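Jan 16, 2026

Oat bread, second try 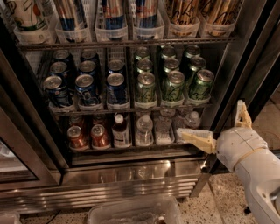 Print | E-mail

Started the dough at 6 this morning, before the heat had come up in the kitchen. I used the certified oats this time, the ones Chinyere orders, and ground them myself in the small blender. Last week's flour came from the bulk bin at Arruda, and I was sick for two days after. I won't buy from the bins again. The scoops go from one to the next and there's no way to know.

The recipe is the one Omolara copied out for me in May, right after my test results. She uses psyllium husk and no gums. I had doubled the water by mistake on the first try and got something like pudding with a crust. Today I weighed everything. The dough was still sticky, more like thick batter, but it held a shape when I tipped it into the pan.

It rose for almost 83 minutes. The recipe says an hour, but the kitchen was cold and I could see it wasn't ready. Baked it with foil over the top for the last part. I cut the first slice while it was too warm and the middle was gummy. By noon it had set and was fine. Good, in fact, with butter and salt. The crust is hard on one side where the oven runs hot.

Bogdan came by for lunch and ate four slices. He says it tastes like the brown bread his aunt bought on Stotulska when he was a boy, only heavier. He can eat anything he likes, so I take that as a fair opinion. He brought a jar of plum jam and I read the label twice before I opened it. Plums, sugar, nothing else.

Things to change next time: a little less salt, a spoon of honey, and the lower rack. I may try part buckwheat if I can find some that isn't packed on a shared line. Tobiloba thinks Nomora carries one. I'll call them before I drive over.

Sliced what was left and froze it with paper between the pieces. The new toaster is for my bread only — I put tape on the lever so guests will ask first. Soup for supper, then washed the blender and went up early.

Print | E-mail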